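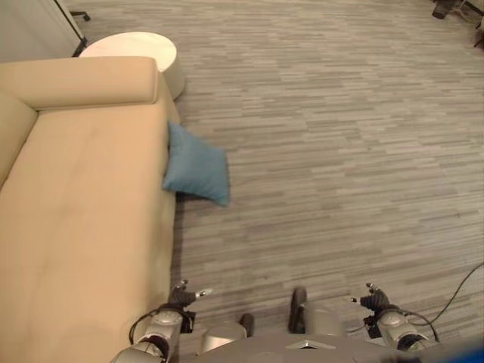

Evie Sugden keeps the two-armed unit at Grillex's Dretville site running, and most of her time goes to the grippers and the cables. "The arms rarely give trouble," she said. "Wrist connectors do."

Each shift starts with both arms parked forward and low. She opens and closes the fingers 20 times per side and compares the motor current with the previous log. A reading over 300 milliamps means the finger slides come off for cleaning. Carpet fiber is the usual cause. "It packs in behind the slide. Compressed air pushes it deeper, so we use a brush."

Fingertips are replaced as a pair. Mervyn Bickerstaff, who wrote the maintenance sheet, set the interval at 280 hours after one tip wore faster than its partner and the grip on soft items drifted sideways. The zero position is then taught again with a 23 mm gauge block.

Cable slack is set by hand. Sugden runs the elbow to full extension, marks the cable at the clamp and adds some two inches. Too little strains the connector, and too much gets under the base. "Ketov sells a spring guide for it. We tried one and took it off. It snagged on the forearm."

The next job is the left wrist bearing, due in August. Bickerstaff has the part on order from Rudd.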